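Setting up the Dustis tray-loading cell in Flarkeo

By Lindalva Barros

These are the steps for building the tray-loading cell from a blank project. The job is simple: the arm picks up small containers with colored tops and stands them in a black tray. Most of the work is in getting the arm, the work surface and the containers to agree on where they are. Set aside an afternoon for the first build. A rebuild from the saved parts goes much faster.

You need Flarkeo installed, the Dustis parts folder, and a text editor for the cell file. Copy the parts folder to a local drive before you start. Loading meshes over the network works, but every reset becomes slow.

Room and work surface

Open a new project and set the length unit to millimeters and the mass unit to grams. Do this before importing anything. Flarkeo does not rescale parts that are already in the project, and a mixed project has to be thrown away.

Import the room first, then the work surface. Lock both. The room plays no part in the contact calculation, so turn off collision for the walls and leave it on for the floor. The work surface needs collision on, with friction set to the value in the parts folder.

Put the cell origin on the top face of the work surface, at the corner closest to the mount. Point X along the length of the surface and Z up. Every number further down this page is measured from that corner.

Mount and arm

The mount is a wedge, so the arm base sits at an angle. This is the step people get wrong most often.

1. Import the mount and snap its bottom face to the work surface.
2. Import the mounting plate and mate it to the sloped face.
3. Import the arm. Mate the base flange to the plate.
4. Open the arm's settings and choose "gravity from world." The default is "gravity from base," which assumes an upright arm.
5. Send the arm to its home position and let it stand for a few seconds of simulated time.

If the arm sags or creeps sideways while it stands, go back to step 4. If it holds still, lock the mount and the plate together as one fixed body.

Gripper

Attach the gripper to the wrist flange and set the tool center point midway between the fingertips. The value in the gripper file is for the bare flange, so if your build uses the adapter, add its thickness. Check it by rotating the wrist with the tool center point held. The fingertips should turn in place. If they trace a circle, the offset is wrong.

Open and close the gripper by hand from the jog panel before you go any further. The fingers should meet evenly. In an earlier version of the parts folder, one finger had its joint axis reversed, and it is worth a look even if your copy is newer.

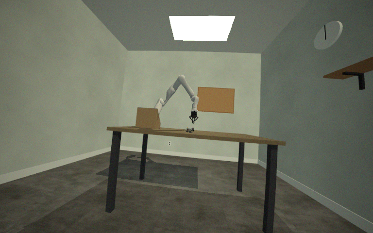
Set the approach height next. We use 40 mm above the tallest part for travel moves, and the arm drops straight down from there. Jog down slowly the first time with the contact display switched on. Stop when the fingers are level with the upper part of the container and write that Z value into the cell file as pick_z. Do not use the same value for placing. The tray has a floor thickness of its own, so place_z has to be taught separately.

Keep all pick points inside 565 mm of the arm base. The arm can go past that, but with the base tilted it gets there with the elbow nearly straight, and the straight-down moves start to bend.

Physics settings

Set the physics rate to 300 steps per second. Lower rates run faster but let the containers slip in the fingers when the arm speeds up. If they still slip, lower the arm's acceleration before you touch friction or grip force. Raising grip force too far pushes the fingers into the container, and it then jumps when released.

Containers and tray

Import the tray and leave it unlocked. A locked tray hides bad place moves, because the arm can bump it all day with no effect. With the tray free to move, a bump shows up as a shift you can see and measure.

Add the containers one at a time. Drop each from just above the surface and let it settle before adding the next. Give each one its color tag in the cell file, spelled in lower case. The tag is what the pick routine reads, so changing the color of the top in the viewer has no effect on the sorting.

Leave enough space between loose containers for the open fingers. Two containers standing close together in the tray are fine, as long as the fingers close across the short side of the tray when they come down.

Run one pick and place at quarter speed, then a second one into the next slot. The second is the better test, since the gripper has to come down beside a container that is already there.

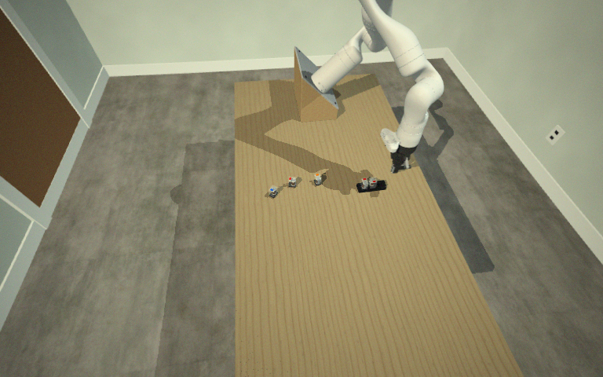

What should I do if the tray has turned a little after a place move?

Find out first whether the fingers or the container touched it. Switch on the contact log, reset the cell and run the same move again. If the fingers touched the tray wall, reduce the opening width on release. If the container touched it, raise place_z by a small step and run it once more. Small turns can be left alone if the routine reads the tray pose before each place, which the current cell file does.

Saving and testing

Save the cell as a template once both place moves work. Neusa Siqueira keeps the shared copy, so send changes to her and leave the one in the shared folder as it is.

Then run the batch test at full speed. It does 100 cycles with the containers moved to new start points each time, and writes one line per cycle. Look at the failures in this order:

Missed pick: check the tool center point, then pick_z.
Dropped in transit: check acceleration, then the physics rate.
Knocked over in the tray: check place_z, then the release width.
Arm stopped before pick: the start point was out of range. Tighten the limits in the cell file.

Repeat the batch after any change to the mount, the arm or the gripper. Changes to lighting or wall colors do not need a new batch unless you are also recording camera views from the cell.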